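# Lista de comprobación – pinza de mano n.º 20, puesto de cama

**Motivo:** inspección tras incidencia (cierre asimétrico y pellizco de tela)
**Fecha:** 10 de enero de 2025
**Proyecto:** Mato, tareas domésticas con textil
**Hoja:** 303, revisión de mayo, la que tiene la tabla de pares bien escrita 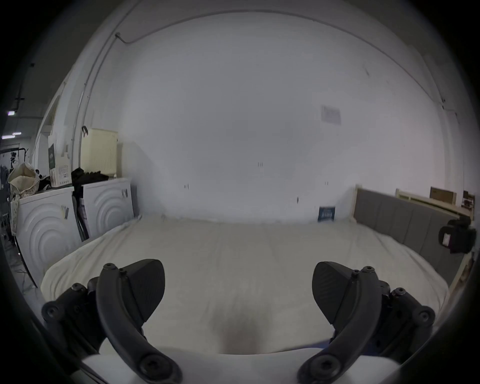 *Pinza n.º 20 sobre la sábana, dedos abiertos.*

Leyenda: **OK** conforme, **OBS** conforme con observación, **NO** no conforme, **NP** no procede. Quien marque NP en más de la mitad de las casillas está rellenando otra lista.

## 0. Qué pasó

Durante la tarea de alisar y recoger sábana, el dedo izquierdo empezó a cerrar más tarde que el derecho. Poco, al principio. El operador lo compensó con la muñeca, como se compensa una puerta que roza, y siguió trabajando. En la repetición 60 el dedo izquierdo se quedó a medio recorrido, el derecho llegó solo hasta el centro y, al soltar el gatillo, el izquierdo cerró de golpe con un pliegue de sábana dentro y la yema de un guante justo al lado.

Daños personales: ninguno. Daños materiales: un guante y un desgarro pequeño en la sábana. El parte inicial decía «la pinza hace un ruidito». Constaba así, en la casilla de descripción técnica.

## 1. Antes de tocar nada

- [x] **OK** – Herramienta retirada del servicio y etiquetada.
- [x] **OK** – Registro de datos detenido y copia guardada.
- [x] **OBS** – Gatillo bloqueado con el pasador. El pasador estaba en el cajón de los bolígrafos. Vuelve a su funda y se ata con cordón.
- [x] **OK** – Guantes finos puestos. Los gruesos no caben entre las bieletas y dan una confianza que no merecen.
- [ ] **NO** – Aviso a los demás puestos en el momento de la parada. Se avisó después de comer.

## 2. Dedos y almohadillas

- [x] **OK** – Almohadillas en cuña sin grietas ni bordes levantados.
- [x] **OK** – Almohadillas enfrentadas con la pinza cerrada a mano. Holgura de punta dentro de tolerancia.
- [x] **OBS** – Fibras de tela pegadas en la punta izquierda. Limpiadas. Se guardó una muestra en bolsita, que ahora alguien tendrá que archivar.
- [x] **OK** – Brazos curvos sin deformación. Comprobados con la plantilla de Ostrowski, que sigue siendo lo más fiable que hay en el taller y también lo más prestado.
- [ ] **NO** – Recorrido simétrico. El dedo izquierdo se retrasa al cerrar desde apertura completa. Defecto reproducido en banco, a la primera y sin necesidad de insistir.

## 3. Bieletas y articulaciones

- [x] **OK** – Todos los tornillos presentes.
- [ ] **NO** – Par de apriete, lado izquierdo. El tornillo del pivote exterior estaba flojo y el del interior apretado de más. La media de los dos era perfecta, por si a alguien le consuela.
- [x] **OK** – Par de apriete, lado derecho.
- [ ] **NO** – Fijador de roscas, lado izquierdo. No hay restos. En el lado derecho sí.
- [x] **OBS** – Casquillo interior izquierdo con marca de roce. No se pule ni se reutiliza. Se cambia.
- [x] **OK** – Unión de los brazos con la base blanca, sin juego.

**Comentario de la sección.** El último mantenimiento figura como completo. El fijador aparece marcado con una sola cruz para ambos lados, y la hoja antigua lo permitía. Un tornillo sin fijador se afloja con la vibración, el siguiente que pasa nota juego, aprieta el que tiene más a mano y lo deja agarrotado. Las dos personas hicieron algo razonable. El mecanismo no quedó impresionado.

## 4. Gatillo y retorno

- [x] **OK** – Muelle de retorno entero y en su asiento.
- [x] **OK** – El gatillo vuelve solo desde cualquier posición, con la transmisión desconectada.
- [ ] **NO** – Retorno con la transmisión conectada. Se acumula tensión mientras el pivote interior está agarrotado y se libera de golpe. Ese es el cierre brusco del parte, y también el ruidito.
- [x] **OBS** – Desgaste del gatillo normal para 900 ciclos. El contador lo lleva una persona con un lápiz, así que la cifra se toma con cariño.

## 5. Puesto de trabajo

Esta sección se rellena aunque la avería sea mecánica. La última vez que se omitió, la avería siguiente fue un tropiezo.

- [x] **OK** – Acceso a la cama suficiente para la tarea.
- [ ] **NO** – Cables sueltos en el suelo, junto al aparato blanco más cercano. Recoger y fijar. Ya figuraba en la hoja anterior, con la misma redacción.
- [x] **OBS** – Bulto oscuro de tela entre los dos aparatos blancos. Guardar antes de cada sesión.
- [x] **OBS** – Cajas y bolsa de flores encima del aparato cercano, con la bolsa colgando por el borde. Si el codo pasa por ahí, la bolsa baja. Despejar.
- [x] **OBS** – Montón de tela negra sobre el otro aparato, con el radiador detrás. Retirar la tela y dejar libre el radiador.
- [x] **OK** – Dispositivo con mordaza sujeto al cabecero. Firme al tirar con la mano.
- [x] **OK** – Iluminación suficiente para ver dónde están los propios dedos, que es el mínimo exigible.
- [ ] **NP** – Parada de emergencia de pared. La pinza es manual y la parada consiste en soltar. Conviene recordar que, en esta incidencia, soltar fue exactamente lo que la hizo cerrar.

## 6. Acciones

| N.º | Acción | Responsable | Estado |
|---|---|---|---|
| 1 | Cambiar casquillo y los dos tornillos del lado izquierdo | Taller Pevport | Pieza pedida |
| 2 | Aplicar fijador y marcar con pintura cada cabeza | Taller Pevport | Pendiente de la 1 |
| 3 | Separar en la hoja las casillas izquierda y derecha | Calidad | Hecho |
| 4 | Revisar las demás pinzas del mismo lote | Makbridge | En curso |
| 5 | Fijar los cables del puesto | Puesto de cama | Abierto, otra vez |
| 6 | Añadir prueba de cierre lento al arranque de turno | Calidad | Hecho |

La prueba de la acción 6 se hace así: abrir del todo, cerrar despacio en vacío y mirar los dos dedos. Deben encontrarse en el centro. Si uno llega antes, se para y se etiqueta. No se compensa con la muñeca, ni se le da un golpecito, ni se prueba «a ver si con la tela va mejor».

Para volver a servicio hacen falta tres cosas: pares anotados por tornillo, 20 cierres seguidos en banco sin retraso y otros 20 con tela. Si falla uno se empieza de nuevo desde el primero, incluidos los de banco. Se ha preguntado si el fallo del cierre número 19 cuenta. Cuenta.

## 7. Resultado

- [ ] Apta para servicio
- [ ] Apta con limitaciones
- [x] **No apta. Permanece etiquetada en el armario.**

**Observaciones finales.** Los datos de la sesión hasta la primera repetición con retraso visible se conservan. Los posteriores se marcan como dudosos y no se borran: contienen un registro excelente de cómo se estropea una pinza, que no era lo que se pedía en Mato pero ha salido muy completo. Falta decidir quién paga la sábana. La casilla de firma del taller queda en blanco hasta que llegue el casquillo.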